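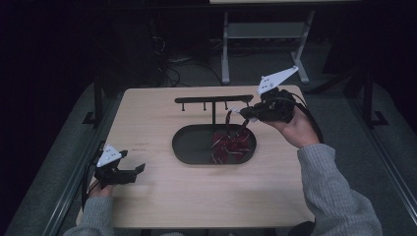 Timen Hand-Held Gripper Station: Frequently Asked Questions

Issued by the Totilus Equipment Office. Applies to all stations fitted with a pair of Timen grippers. Last revised 2 Dec 2021.

Who may use the station?

Any operator who has completed the Pretorius setup course may use the station without supervision. Operators who have not completed the course may work only with a trained operator present. Repairs to the linkage are reserved for the Equipment Office.

How should the station be set up for the tie-hanging task?

Place the rack and its oval tray in the middle of the table, with the tray on the operator's side of the bar. All three pegs must be empty at the start of a run. The ties go into the tray in a loose heap. They should not be folded or laid out straight.

Where should the gripper cables go?

Each cable leaves the back of the gripper and should hang clear of the jaws. Before starting, raise both grippers to the height of the bar and check that neither cable pulls tight or drags across the tray. Cables on the floor should be kept away from the operator's feet.

The dotted fin on top of my gripper is dirty. May I wipe it?

Yes. Use a dry lint-free cloth. Solvents lift the dots and must not be used. If a dot is missing or the fin is loose, take the gripper out of service. A fin that has been refitted must be calibrated again before any recording is kept.

How often are the finger pads inspected?

Pads are inspected at the start of each shift and replaced after 3000 grasps, or sooner if they fail inspection. 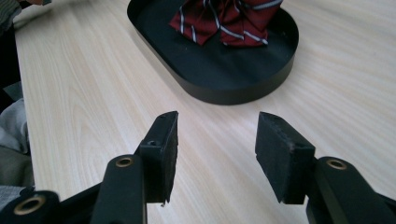 Pad condition is the most common reason for a station to be withdrawn, and operators are asked to report wear early. Inspect each pad with the jaws open and look first at the lower corners. Fraying and a small chip hanging from the bottom edge, as on the left pad here, must be entered in the log, and the pad must be changed before the next run. A slightly rough upper face is acceptable provided the pad still holds a necktie by one pointed end without slipping. Loose pieces should be removed with tweezers and never pulled off by hand, as this can tear the foam further.

Which replacement pads are approved?

Only Gretetti pads, part 343, are approved for these fingers. Pads are changed in pairs so that both sides close evenly. Allow the adhesive to set for 6 hours before use.

Do the brass bushings need oil?

No. The bushings in the linkage arms run dry. Oil collects dust and will reach the pads over time. If a joint feels stiff or has side play, stop work and send the gripper to the Equipment Office.

How is dust removed from the fingers?

Open the jaws fully, hold the gripper with the fingers pointing down and away from the table, and use a soft brush. Brush from the base toward the tip. Compressed air is not permitted because it drives dust into the linkage. Check the small hole on top of each finger and clear it if necessary.
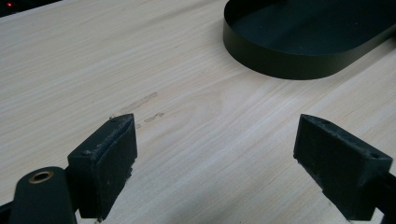

Open jaws with dust on both fingers; smudges on the tabletop near the left fingertip.

May marks on the tabletop be left in place?

Smudges should be wiped away with a damp cloth and the surface dried before the next run. Handwritten position marks may remain unless the Equipment Office has asked for their removal.

What should be done at the end of a shift?

Empty the tray, return the ties to storage and leave both grippers with their jaws open. Closing them for long periods flattens the foam. Record any fault in the station log, including faults that have already been corrected.

How do I report a fault that is not listed on this page?

Call the Equipment Office at extension 1824 and give the station number and the side of the gripper concerned, left or right. A gripper awaiting inspection must be tagged and must not be exchanged with one from another station. The next full review of this page is planned for July.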